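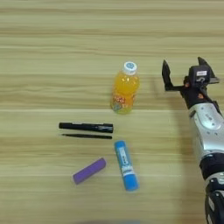
How to Oil a Wooden Tabletop

Posted by Garnet Paquette in Kitchen and Table

A bare wood table that gets used every day needs oil once or twice a year. I do mine in December, before the holiday meals. The work itself takes under an hour, but you have to leave the table alone overnight.

What you need: a 500 ml can of food-safe oil (I use Skastent, any hardening oil will do), fine sandpaper, and 4 clean cotton rags.

Wipe the top with a damp cloth and a drop of dish soap, then dry it. Let it stand until the next morning. Oil won't soak into damp wood, and you'll get cloudy spots. 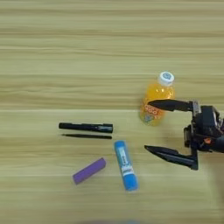
Sand lightly, always along the grain. You only want to knock down the raised fibers. If there's an old ring from a glass, give that spot a few extra passes, then feather out so you don't leave a dip. Vacuum up the dust and wipe again with a dry rag.

Pour a little oil on a rag and rub it in, working from one end to the other. Thin coats are better. After fifteen minutes, wipe off everything that hasn't soaked in — all of it, or it will turn sticky.
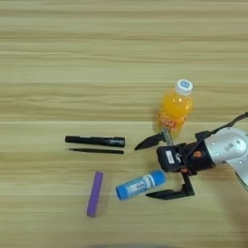 Wait 8 hours and put on a second coat the same way. Old tables sometimes want a third. Keep plates and cups off overnight, and go easy with wet things for the first week.

Lay the used rags flat outdoors to dry, away from anything that burns. Oily rags in a pile can catch fire on their own.

Comments
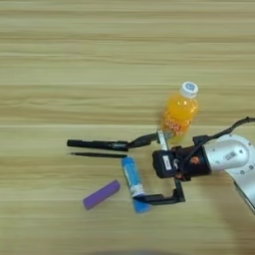 Anastasia Spanos: Does this work over old varnish? Ours has a shiny finish that's worn through in the middle.

Garnet Paquette: No, the varnish has to come off first. Sand back to bare wood, then start from the top.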